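Rernex Engineering Services
CAD/PLM Workstation Room and Server Closet: Inspection Checklist

Site: Gravby office, second floor
Inspected by: Deolinda Pacheco
Reviewed by: Anathi Hendricks
Date: 19 April 2019
Previous inspection: December

Ratings used: OK, Fix, Watch, N/A. Items marked Fix go on the office work list the same day. Items marked Watch are looked at again at the next inspection.

1. Exits and walkways

1.1 Main door opens fully and closes on its own. OK
1.2 Rear door unlocked from inside during working hours. OK
1.3 Walkway between desk rows clear. Fix
Comment: Boxed monitors from the Aguiar project were stacked beside the plotter. You can get past them, but only sideways. Move to the storage room.
1.4 Exit signs lit. OK
1.5 Floor covering flat, no raised edges. Watch
Comment: Carpet tile by the plotter is lifting at one corner. Taped down in December and the tape is holding so far.

2. Electrical, desks

2.1 No power strip plugged into another power strip. Fix
Comment: Found at 2 desks in the simulation group. Both people had added a second workstation for overnight meshing runs. Anathi to ask the landlord for more wall outlets on that side. Until then the second machines stay off.
2.2 Cords free of cuts, crushed spots and tape repairs. OK
2.3 Cable trays closed and not overfilled. OK
2.4 No personal heaters. OK
Comment: One was found last time. It has gone home with its owner.
2.5 Test labels in date on all workstations and monitors. Watch
Comment: 87 items on the register, all with labels. The labels on the older drafting machines are fading and hard to read. Reprint before the next round.

3. Server closet

3.1 Door locked, key log up to date. Fix
Comment: Door was locked. The log has no entry for the visit when the PLM vault server had its disks replaced. Whoever signs out the key writes it down, contractors included.
3.2 Temperature within the posted range. OK
3.3 Cooling unit filter clean. Fix
Comment: Gray with dust. Spare filters are on the top shelf of the supply cabinet.
3.4 Nothing stored in the closet except equipment. OK
3.5 Battery backup self-test passed. Watch
Comment: Passed, but the batteries are nearly 5 years old. Get a quote for replacements. The vault server needs enough time to close its database before power drops, and the license server should go down after it.
3.6 Rack bolted to the floor, side panels on. OK
3.7 Backup drives labeled and kept in the fire-rated box. OK
Comment: Label style is still mixed. Please use the job number first, then the date. The Ivotgate assembly archive is under job 648 and should be labeled that way, without the customer name.

4. Fire

4.1 Extinguishers in place, gauge in the green. OK
4.2 Right type of extinguisher near the server closet. OK
4.3 Smoke detectors free of covers or dust. OK
4.4 Evacuation map matches the current desk layout. Fix
Comment: The map still shows the old meeting room wall. Deolinda has the floor plan file and will print a new one.
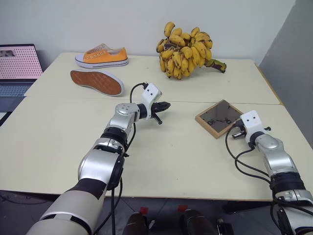 5. Workstation comfort

5.1 Monitor height adjustable and set by the user. OK
5.2 Chairs in working order. Fix
Comment: One gas lift sinks during the day. Tagged and taken out of use.
5.3 Glare from windows controlled. Watch
Comment: Blinds work. The row nearest the window still gets low sun late in the day, and people there have been turning their screens toward the aisle.
5.4 3D mouse and keyboard placed so that both wrists are straight. OK
Comment: Spoke with the new modelers. Two of them were reaching across the keyboard for the 3D mouse. Moved it to the left side and they will try it for a week.

6. Plotter and print area

6.1 Cutter guard in place. OK
6.2 Ink and toner stored upright in the closed cabinet. OK
6.3 Waste bin emptied. OK
6.4 Paper rolls stored flat or in the rack. Fix
Comment: Full rolls were leaning against the wall behind the plotter. They are heavy enough to hurt a foot. Put them in the rack.

Follow-up

Anathi Hendricks: 2.1, 3.1, 3.5
Deolinda Pacheco: 2.5, 3.3, 4.4
Office desk: 1.3, 5.2, 6.4

Write the date next to each item when it is closed and leave the signed copy in the binder by the main door.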